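The Slow Work of Filling a Training Set

At Jakell, the recording day starts with the lights. Operators set the overhead panels to one of 5 levels before the arms are powered, and the level goes into the log with the operator's initials. A policy trained under a single level tends to fail under the others, a lesson the company paid for last May when it moved a working station across the building and lost most of its grasp accuracy.

Jakell builds two-armed stations for light sorting and packing. The control software, which it calls Cluruline, is learned from demonstrations. A person drives both arms by hand through a pair of leader handles while the system stores joint angles, gripper width and video from each wrist. One complete attempt is an episode. The current task family, small household goods on a flat table, stands at 163 accepted episodes per task across 11 tasks.

Oluwatosin Ajayi, who runs collection, considers the first number less useful than it looks. "You can record the same episode all morning," he says. "The object starts in the same place, the arm takes the same path, and the file count goes up. The model has learned one thing."

His answer is a placement sheet. Before each episode the operator draws a start position and orientation for the target object, then a second draw decides which arm moves first. Items that play no part in the task are left along the back of the table and changed between sessions. They give the vision model something to ignore.

Speed is a separate problem. New operators move quickly, stop, correct, and move again. The pauses are recorded with everything else, and a policy trained on them will hesitate in the same spots. Keerthana Kandasamy, who reviews the recordings, cuts idle time at the start and end of a file but leaves the middle alone. If the middle is bad, the episode is rejected. In the last batch she rejected 29.

Recoveries are kept. When a gripper misses and the operator makes a clean second approach, the file gets its own tag and stays in the set — without those files, the policy has no example of what to do after a miss.

The next group of tasks, planned under the name Rewi, will require a handover between arms. Ajayi expects it to be slower to record, as both grippers must be in position before either one lets go.
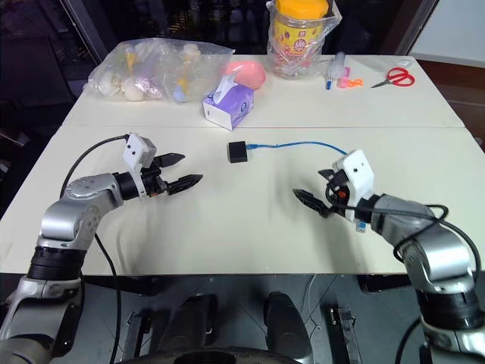

Why not generate the demonstrations in simulation?

Simulation is useful for reaching and for avoiding collisions, but contact with soft or thin objects is hard to model well. Most teams that use it still record real demonstrations for the final stage of training.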